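Stilora Extends Anchor Hardware Line for Modular Seating, Opens Orders for December Delivery

CELTERNESS — Stilora, a supplier of fasteners and floor anchors for fixed and semi-fixed furniture, today announced an extension of its Brasorus hardware line. The extension adds 110 catalog items, most of them washers, threaded studs and plain pegs intended for school, library and waiting room furniture. Orders are open now, with first deliveries scheduled for December.

The added items replace parts that customers previously had to buy from separate sources and match by hand. All threaded parts in the extension are offered in metric and inch sizes. Plain pegs are offered in metric only.

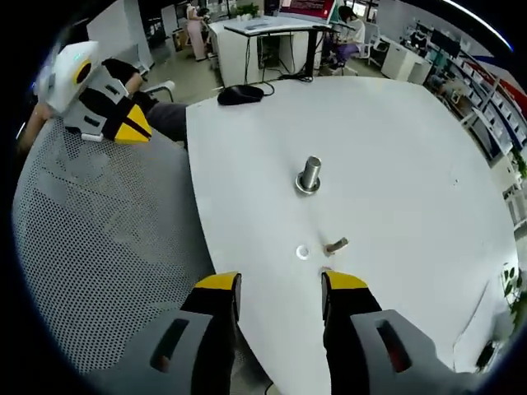

Stilora will supply the new items in two pack types. The service pack is meant for repair crews and holds the parts for a single piece of furniture. The bulk pack is meant for installers and is sold by part number. Both pack types carry a printed label with the thread size, the length and the seating torque.

The torque values on the label are new. Earlier Brasorus parts referred the installer to a table in the catalog, and field reports showed that the table was often not at hand when the work was done. Stilora received 379 service requests on the line last year, of which 165 concerned over-tightened studs.

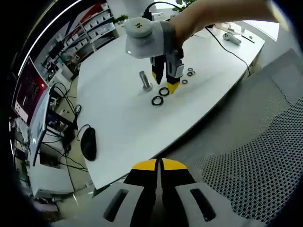
Part numbering also changes with this release. Each number now begins with the thread size, followed by the length and a letter for the finish. Old numbers will still be accepted on repeat orders and will be converted at the time of entry. Customers who keep their own stock records can request a conversion list covering all 1,130 active items in the line.

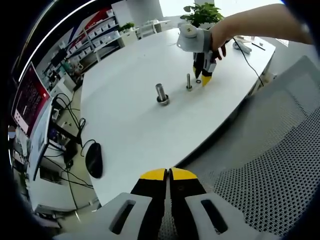 Compatibility and Fitting

The extension fits all current Brasorus base plates. It also fits base plates sold under the Leite name, which Stilora continues to support with spare parts. Customers with older Leite plates should check the hole diameter before ordering — the early plates were drilled to a smaller size and need a reducing sleeve, sold separately. 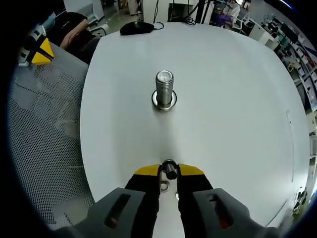
Fitting instructions have been rewritten for the extension and are supplied on one sheet. A threaded bolt should stand upright, as it does on the white tabletop shown, before any load is applied to it. If the bolt leans, it should be removed and the seat cleaned. Washers should be laid flat and checked for burrs. Thread sealant is not required for indoor use.

Pricing and Availability

List prices for existing items are unchanged. Prices for the new items are given in the revised catalog, which is available on request from the Stilora sales office in Celterness. Samples of the threaded studs can be ordered by trade customers with an open account.

About Stilora

Stilora supplies fasteners, base plates and floor anchors to furniture makers and installers. Its product lines include Brasorus and Leite.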